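Search this site Enter keywords Go

Washroom Servicing Automation – Equipment Planning
Progress report to the Skuvedmont fund, period ending March
Prepared by Anneliese Thiele, Flatden

1. Purpose of this report

The grant agreement requires Flatden to report on equipment planning before the second instalment is released. This report covers the hand-held grippers, the mounting and cabling, and the provision to be made for a robot arm in the next budget year. Staffing is reported separately by Ginette Le Goff.

2. Work to date

Demonstration work with paired grippers is being carried out in a furnished washroom, as set out in the original proposal. The tasks under study involve the toilet lid, packaged supplies and small soft items.

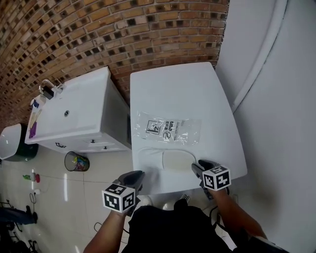

The equipment list was revised in January following advice from Libor Pešek. The principal change was to lease the robot arm for the first six months and defer the decision to purchase. The lease has been costed at $2,157 per month, inclusive of servicing. Delivery and commissioning by Kubíček are quoted as a separate line and will be met from the existing capital allocation.

3. Consumables and spares

Rubber finger pads and flexible boots were not itemized in the original budget. A spares line of $754 has now been added, drawn from the contingency with the approval of Elif Naz Ateş. The contingency remains sufficient for the balance of the year.
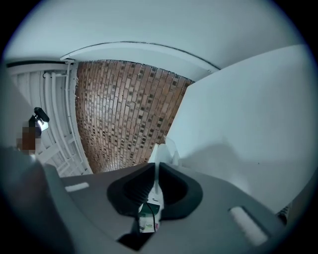

Spare cables are included in the same line. Pliditwood has offered to hold its prices until the end of June, and we intend to place one combined order before then. Should the second instalment be delayed, the order can be split – pads and cables first, boots later – although the freight charge would then apply twice.

4. Thin packaging

Plastic bags continue to be treated as a separate category in the plan. The fund's reviewers asked in their last letter whether this category would require additional purchases. 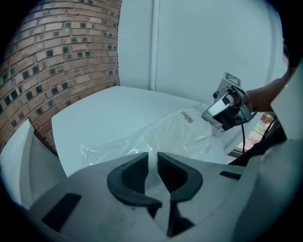
Will handling bags and film require a different gripper from the one already budgeted?

The present plan is to keep the same gripper and to trial an alternative finger pad. The trial has been set at 50 attempts per pad, and its cost falls within the spares line. A different gripper would be proposed only if both pads proved unsuitable, in which case a revised budget would be submitted for approval.

5. Decisions requested

The fund is asked to approve the move from purchase to lease, and to note the new spares line. Aatos Aaltonen will provide the signed lease quotation and the supplier's terms on request.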